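Lulberg Thermal Transfer Ribbons and Blank Label Stock

Lulberg supplies thermal transfer ribbons and blank label stock for desktop and industrial printers. We sell to warehouses, print shops, food packers and small manufacturers. Orders can be placed by the roll or by the carton.

Ribbon grades

Jellness Wax is the standard ribbon for plain paper labels. It prints dark at low heat settings and suits shipping labels, shelf labels and carton marking.

Jellness Wax/Resin is for coated paper and some synthetic labels. It resists smudging better than wax and is the usual choice for labels that get handled a lot.

Jellness Resin is for polyester and polypropylene labels. Use it where the print has to stand up to cleaning fluids or outdoor storage. It needs a higher heat setting and a slower print speed.

All three grades are stocked in black. Blue and red are made to order in wax only.
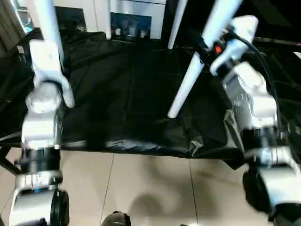
Ribbon should always be a little wider than the label it prints on. A ribbon narrower than the label leaves the edges of the printhead exposed and wears it out early. If you are not sure what width to order, send us the label width and the printer model and we will match it.

Coated side in and coated side out are both available. The two are not interchangeable, so check your printer manual before ordering. To test a ribbon you already have, press the sticky side of a label against it and pull it away. The side that leaves ink on the label is the coated side.

Blank label stock

Sterkby matte paper, permanent adhesive
Sterkby matte paper, removable adhesive
Sterkby white polypropylene, permanent adhesive
Kárason silver polyester, permanent adhesive
Kárason freezer-grade paper

Labels are die cut with rounded corners and wound on cardboard cores. Perforation between labels is optional. Black mark sensing on the back of the liner is available on request; please say so when asking for a quote, as it can't be added later.
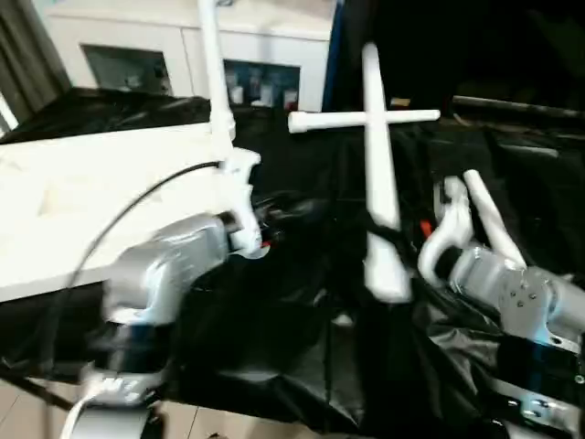 Ordering and delivery

Minimum order for stock ribbons: 5 rolls
Rolls per carton, desktop sizes: 21
Lead time for custom label sizes: 17 working days
Sample packs: sent within 7 working days

Grades and widths can be mixed in one order, but carton pricing applies only to full cartons of a single item. Custom sizes are cut to order and cannot be returned. Unopened stock items can be returned in their original packaging.

Storage

Keep ribbons and labels in their wrapping until needed, away from direct sunlight and heaters. Store rolls flat on their ends. Freezer-grade labels should be applied before the product is frozen.

For prices, send the item name, width, length, core size and quantity through the quote form.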